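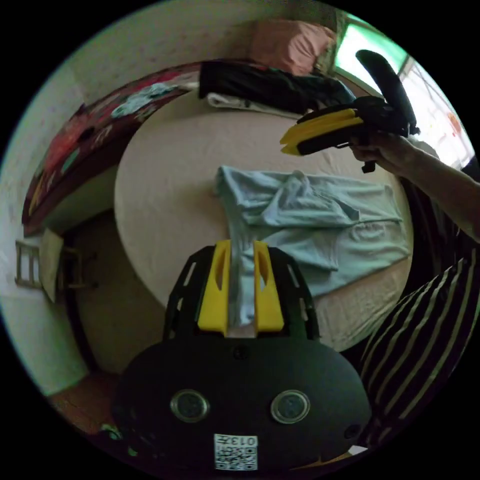 Fig. 10. Light blue cloth on the table.

Home Manuals Drying cabinets Himus 86 Section 4 Contact

Last updated: October 13, 2023

4. Preparing the cabinet and the first load

This section applies to the Himus 86 drying cabinet with the vented door. For the Clarkach wall-mounted version, see Section 7. The cabinet must already be levelled and fixed to the wall as set out in Section 3.

4.1 Before switching on

1. Remove the transit tape from the door seal and from both hanging rails.
2. Lift out the lower shelf and take away the foam blocks beneath it. There is one block at each corner.
3. Check that the exhaust hose is pushed fully on to the spigot and that the clip is tight. The hose must not be kinked or flattened behind the cabinet.
4. Refit the lower shelf with the raised lip towards the door.
5. Plug the cabinet into its own wall socket. The rated load is 2,395 W.

CAUTION: Do not use an extension lead or a multi-way adaptor.

CAUTION: Do not run the cabinet with the lower shelf removed. The heater guard becomes hot enough to burn.

4.2 Empty run

The empty run drives off the protective oil left on the heater. A faint smell is normal and should clear before the run ends.

1. Open a window in the room.
2. Close the door until the latch clicks.
3. Turn the dial to E and press Start. The display shows 51, the length of the run in minutes.
4. Leave the door closed until the fan stops. The fan carries on after the heater has switched off.
5. Wipe the inside walls and both rails with a damp cloth.

Note: If the display shows F2 the door is not latched. Open it, clear anything caught on the seal and close it again. The run starts from the beginning.

4.3 Sorting and laying out

Clothes should be spun before they go into the cabinet. Dripping items will overfill the tray and stop the programme.

1. Read the care label on each item. Anything marked "do not tumble dry" may normally be hung in the cabinet on programme 1, but items marked "dry flat" must go on the shelf.
2. Empty all pockets.
3. Turn knitted items inside out.
4. Lay each item on a flat surface and smooth out sleeves, collars and hems by hand. Creases left in at this stage are set by the heat.
5. Put heavy cottons on one side. They take longer than shirts and should be dried as a separate load.

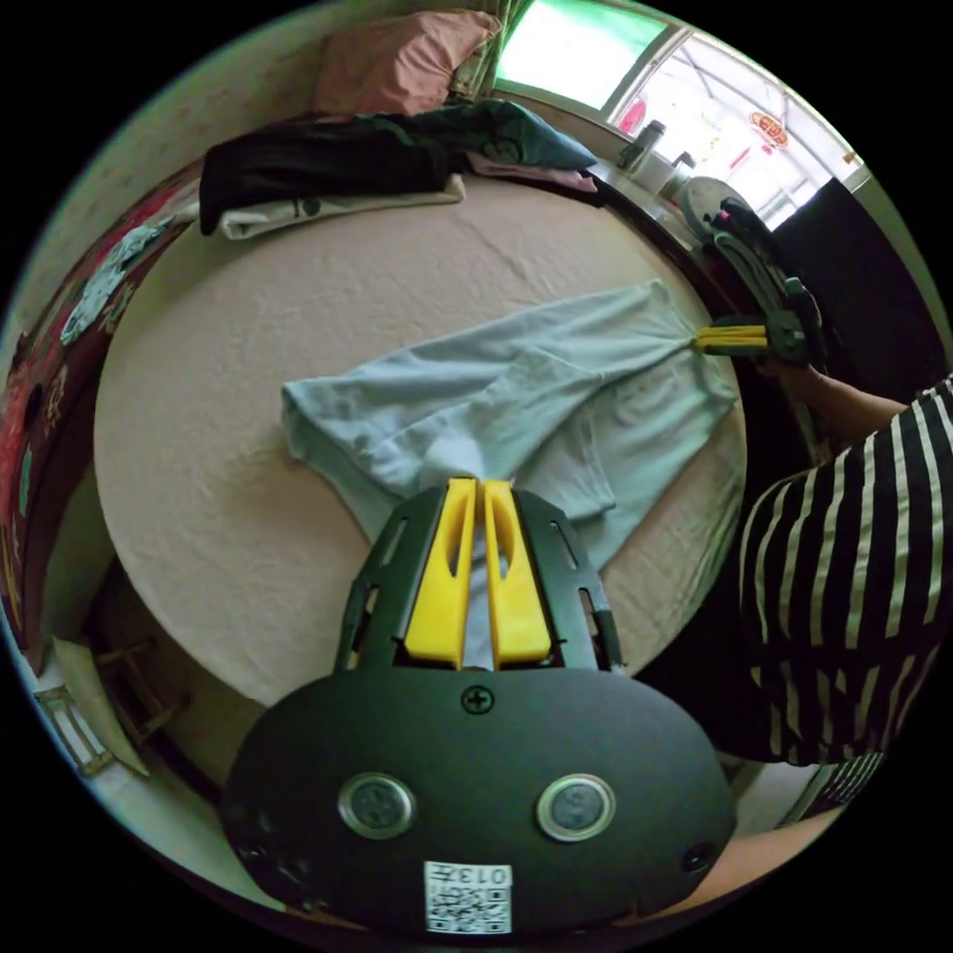
6. Fold trousers along the existing crease and hang them by the hems from the rear rail.
7. Put shirts on plastic hangers with the top button fastened. Bare wire hangers can mark damp fabric and should not be used.
8. Leave a hand's width between hangers. The outermost garments must not touch the side walls.

Note: Items containing foam rubber, and items that have been cleaned with solvent, must not be dried in the cabinet on any programme.

4.4 Choosing a programme

Programme 1: delicates, synthetics, sportswear. Low heat.
Programme 2: shirts, bed linen, light cottons. Medium heat.
Programme 3: towels, denim, work clothing. High heat.
Programme 4: shoes and gloves on the shelf. Fan only.

Where a load contains mixed fabrics, select the lowest programme that applies to any item in it. Time may be added by pressing the plus key. Each press adds 10 minutes. The extra time is not stored and must be entered again for the next load.

The Athanasiadis humidity sensor, where fitted, ends programmes 2 and 3 early when the air leaving the cabinet is dry. It can be turned off by holding the minus key until the S symbol goes out. Cabinets supplied before January do not have the sensor and the S symbol will not light.

4.5 After each load

1. Wait for the fan to stop before opening the door.
2. Take out the shelf items first. Metal zips and studs may be hot.
3. Slide out the lint screen at the base of the door and brush it clean. Do not wash it with detergent.
4. Empty the drip tray and push it back until it meets the stop.
5. Leave the door ajar if the cabinet will not be used again the same day.

CAUTION: A blocked lint screen will cause the thermal cut-out to trip. Unplug the cabinet and let it cool fully before pressing the reset button behind the tray. If the cut-out trips a second time, do not reset it. Contact the service desk.

4.6 Service contacts

Vellcombe service desk, parts and faults: Kavinda Howlader
Vellcombe service desk, installation queries: Mizanur Dissanayake

Have the serial number ready when calling. It is on the plate inside the door, below the upper hinge.

Previous: 3 Fixing and levelling Next: 5 Routine care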